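Skitport Celebrity Index

The Skitport Celebrity Index is an online directory of short biographies of actors, singers, models and television hosts. It is published in English by Irnell, a small web publishing company, and is free to read. Entries are sorted by first name and by profession, and most are between 100 and 200 words long.

History

The directory began as a section of Hidura, an entertainment news site also owned by Irnell. At launch it held 453 profiles, nearly all of them of film and television actors. Singers were added the following February, and models soon after. When Hidura stopped publishing daily news, the profiles were moved to a site of their own under the Skitport name. The move was completed on 10th October, by which point the directory had grown to 1,462 entries.

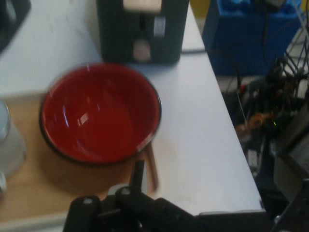
Irnell later bought the Olszewski Film List, a reference site covering supporting actors and stage performers. Its entries were rewritten to match the Skitport format, and duplicates were merged. The combined directory had 3,902 entries.

Content

A standard profile gives the subject's date and place of birth, profession, years active and best-known work. Longer profiles also cover education, awards and early career. Height and family details are included only when the subject has stated them in a published interview. Net worth figures, once a regular feature, were dropped after readers complained that they were out of date.

The home page shows 40 profiles at a time, with the most recently edited first. Readers can suggest corrections through a form at the foot of each entry, but cannot edit the text themselves.

See also

Hidura
Olszewski Film List
Online biographical directories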